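### 4.2 How households think about card points

Most of the families we talked with in Burkatness did not think of their reward points as money, at least at first. They thought of them as a kind of present that the card company had set aside for them, and they were in no hurry to open it. Of the 887 households that answered our July questionnaire, 600 held at least one card that earned points on everyday purchases, and a good many of those could tell us which card it was but had no idea what the points would buy. We found this charming, and also a little worrying, as the yearly fee on such a card is paid whether the points are spent or left to sit.

The Cladix card was the one people brought up most warmly. It pays a flat rate on groceries and fuel, and its holders seemed to like that they never had to look anything up. Holders of the Plastix card had a harder time of it. Their bonus categories change with the season, and several people told us — sometimes with a laugh, sometimes with a sigh — that they had bought their gas under the wrong category for months on end. We counted a household as an "active redeemer" if it had traded in points for a flight, a hotel night or a statement credit within the past year, and we kept that definition the same for both cards so that the comparison would be a fair one.

The home interviews, which we carried out in the Gallardo neighborhood, helped us make sense of the answers on paper. People were generous with their time, and the talk often wandered from cards to vacations to the price of fruit and back again, which suited us very well.
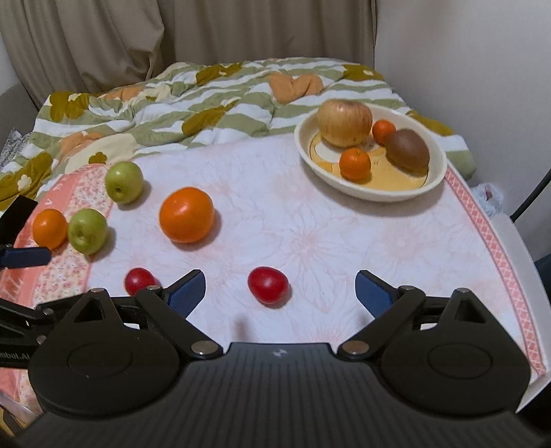 **Figure 7.** Tabletop with a pale pink floral cloth and two black grippers with blue finger pads.

What came through most clearly in these longer talks was the pull of a round number. A family with 700 points to go before a free night would happily move its weekly shopping onto the card, while a family much farther away tended to forget the program altogether. We return to this pattern in the next section, where we look at whether a reminder in the monthly statement makes any difference to the second group.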